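Home | News | Politics | Opinion | Contact

Is Kereama really going to walk away?

April 22, 2022

I've had the same question from pretty much everyone I've run into this week, so let me put down what I know. Raelene Kereama, who has led the Vernovine Alliance for 10 years, still hasn't told her own people whether she wants the job again in May. And the longer she stays quiet, the louder everybody else gets!

My own hunch is that she's waiting on Remo Rainer. He took 3 of his members out of the coalition over the water rates bill and he's been sulking ever since (his office prefers "reflecting"). If he comes back, she has her majority and a good reason to stay. If he doesn't, she'd be fighting a leadership vote and a budget in the same month, and I can't see why anyone would want that.

Then there's Catrin Sayce. I caught her on the steps after the Siladano branch meeting and asked her straight out if she was running. "I'm supporting the leader," she told me, and then, when I asked which leader, she laughed and went off to find her car. Make of that what you like. I know what I make of it.

The numbers are tight. Siladano has 827 paid-up members with a vote, more than any other branch, and they've never been shy about using it. Florian Lüthi, who chairs the branch, says he'll let them decide for themselves and won't be endorsing anyone. He said the same thing last time and had endorsed Kereama by lunch, so I'm keeping an eye on him.

The rates bill itself is still stuck, by the way. It's been sent back twice and people in the hill districts are fed up with hearing about it.
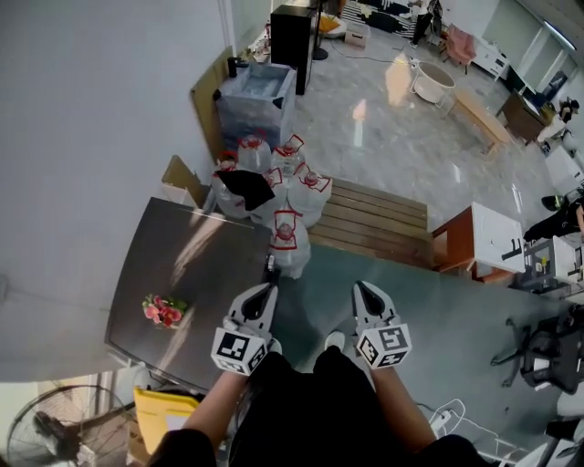 Large water jugs with red caps. The water rates bill is still waiting for a vote.

Anong Panyasiri, who speaks for the opposition, wants it split into 2 bills so the household part can pass before summer. I think she's got a point, and I've heard a few Alliance members say so too, though never with their names attached. Kereama's office didn't call me back. If they do, I'll update this.

Related
Rainer: "I haven't left, I've stepped back"
Ammann council puts off road vote until May
Panyasiri on rates, rents and the long wait

Contact us | Copyright 2022 | Back to top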